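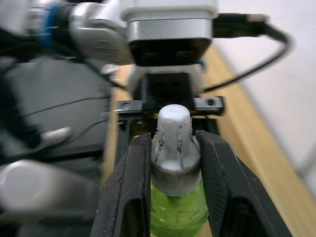

I have been running the social accounts for a small garden supply shop long enough to remember when we decided what to post by asking each other over coffee. Then we signed up for Cletedance, and now there's a dashboard with 26 charts on it, and I'm afraid I have grown a little tired of every one of them.

Please don't get me wrong, I like knowing things! I was delighted the first time I saw that a post on pruning roses had been opened by 719 people (my mother, bless her, was probably a dozen of those). But somewhere along the way the chart started picking the topics for us. If Tuesday's post scored 92 and the one before it scored 80, we'd make three more like Tuesday's, and by June our whole feed sounded like one person telling the same joke at a long party.

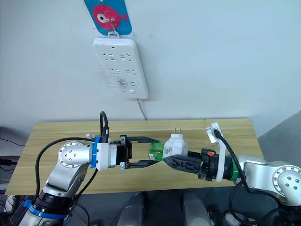 The folks who wrote to us with real questions, about soil or slugs or a sad-looking fig, barely moved the score at all. They were also the ones who came into the shop and stayed to chat. Cletedance files those messages under "low reach," and I think that's a shabby name for a customer.
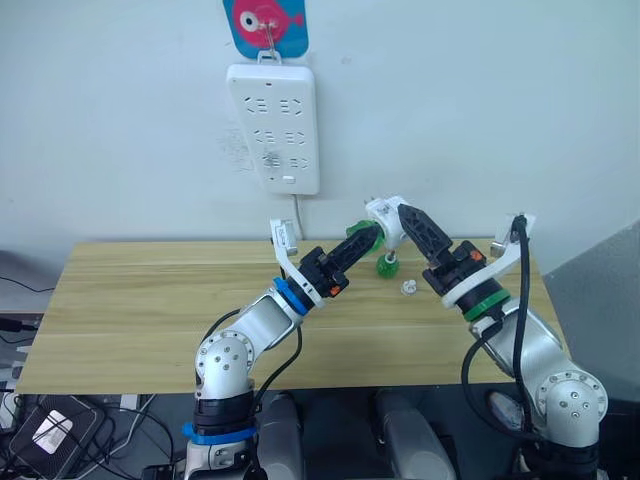 ## What I'd like instead

I'd like a tool that shows me the comments first and the totals second. Dretholm comes close, with its plain inbox and one small graph tucked at the bottom, though the search is slow and I do grumble at it. I'd also like the weekly email to stop arriving with red arrows in it, before I've even had breakfast.

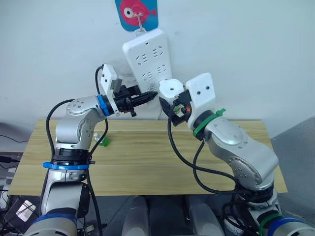 **Should a small shop give up on analytics altogether?**

I wouldn't. Look at the numbers once a month, write down anything that surprises you, and spend the rest of that time answering the people who wrote in.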